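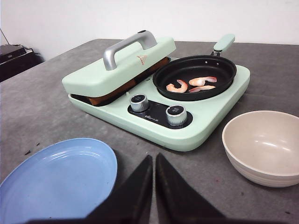

Nirkbridge, June

Farska Kitchen Guide, Section 2: Preparing and Running the Breakfast Task

This section explains how to set up the breakfast task for an arm with a two-finger gripper, and how to read the results. It is written for people who want to know how near a machine is to doing a real kitchen chore. The short answer in June is that it can do parts of the chore, with a person standing close. The task uses a toy cooking set with a toast press on one side and a frying pan on the other. The shrimp go from the pan to one dish and the toast goes from the press to the other dish.

Before you start

Read Section 1 and finish the wrist camera check. Keep the stop button within reach of your hand during all runs, also the slow ones.

You will need:
The cooking set with its toast and three shrimp
One shallow oval plate
One round bowl
A table that does not rock
The Flindance controller, started and warmed up

2.1 Placing the objects

1. Wipe the table and let it dry. Crumbs and old tape change how the dishes slide.

2. Put the cooking set near the middle of the table, turned at an angle to the arm. A set that stands square to the arm is easier, but a policy which has learned only this position usually fails when somebody moves the set a little.

3. Lay the toast in the press and close the lid. A little of the toast should stick out at the front and the side, so that the camera can find it while the lid is down.

4. Put the three shrimp in the pan. Do not arrange them in a row. One may be curled against the side and two may lie close together.

5. Put the plate to the left and the bowl to the right, both in front of the cooking set. Leave room between them for the fingers to come through.

6. Check that both dishes are empty.

Note: It is permitted that the camera sees only part of the plate or the bowl at the home position. The arm must learn to look for the rest of them. If one dish is completely out of view, move it closer.

2.2 Home position

1. Send the arm to home with the fingers open.

2. Look at the live view. The lid handle, the whole pan and both knobs should be inside the picture.

3. If the pan handle is missing from the view, raise the wrist slowly and save the new position under a new name. Do not write over the old one.

Caution: The fingers are narrow at the ends. When they come down too fast on the rim of the pan, they can lift the pan out of its place and the shrimp go on the floor. Use slow speed for the first ten runs.

2.3 Running the task

1. Choose "Breakfast" in the task list and press Start.

2. The arm takes the shrimp first, one after another, and puts them in the bowl.

3. The arm then opens the lid by its curved handle. Keep your hands away from the table. The lid can fall back if the handle slips from the fingers.

4. The arm takes the toast and puts it on the plate.

5. Wait for the message "Task ended". It means that the program has stopped moving. It does not mean that the food is in the right place, so look at the dishes before you write the result.

Note: The knobs are not used in this version. If the arm touches a knob, write it down as a contact, even when the rest of the run is good.

2.4 What results to expect

We logged 1,533 runs at the Aravena workshop before this edition, and 1,271 of them ended with all the food in the correct dish. Please do not read this number as "ready for the home". Most of the failures came with the shrimp that lie close together, where the fingers take two or push one under the other. In 116 runs the arm let go of the lid too early.

A person does the same work without thinking and talks to the children at the same time. The arm needs a prepared table, good light and food that keeps its shape. Real shrimp are soft and slippery, and we have no results for them yet. Real toast breaks - this we have tried, and we stopped after one morning.

2.5 If a run fails

The arm stops above the pan: lower the light or turn the lamp away. Reflections on the rim can confuse the grasp.

The toast bends or drops: reduce the closing force by one step and repeat.

The lid opens only half: press Stop, close the lid by hand and send the arm to home before you start again.

Corrections to this section can be sent to Baltasar Montecinos at the Nirkbridge office. Please add the run log and the version number of the controller.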